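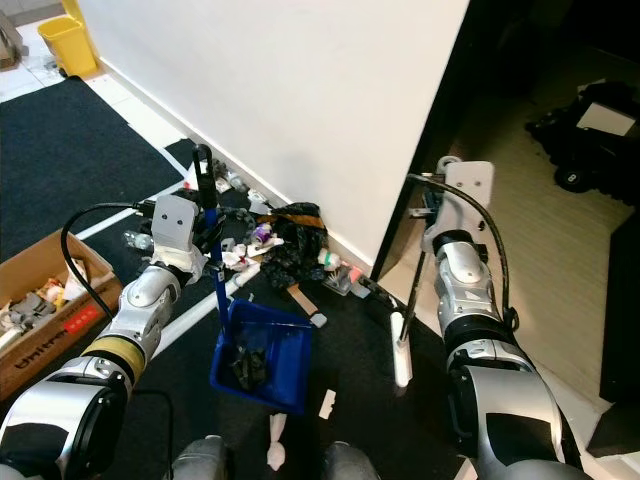
When do you hit the stop button during a teleop session?
Any time a person steps inside the taped line, and any time you catch yourself wondering if you should. You won't lose points for stopping. I've stopped plenty of runs myself!

Okay, week 7 notes, and it's all house rules this time (sorry, the fun control stuff comes next). Most of these come from Raquel Cordeiro, who wrote the Bondwood lab sheet, and I've added a few of my own.

Two people per session, one driving and one on the stop. Swap after each run. The person on the stop doesn't hold a phone, a coffee or a laptop.

Arms go to the rest pose before anybody reaches in to move an object – yes, even for one little scrap of paper.

Floor tasks get the slow speed setting. Keep cables clear of the wheels and look them over before you power up.

Log every run, including the bad ones. We have 198 in the log so far and I'd love the messy ones to be in there too.

Questions go to me or Uchenna Afolabi. Read section 2 of the lab sheet before the next class.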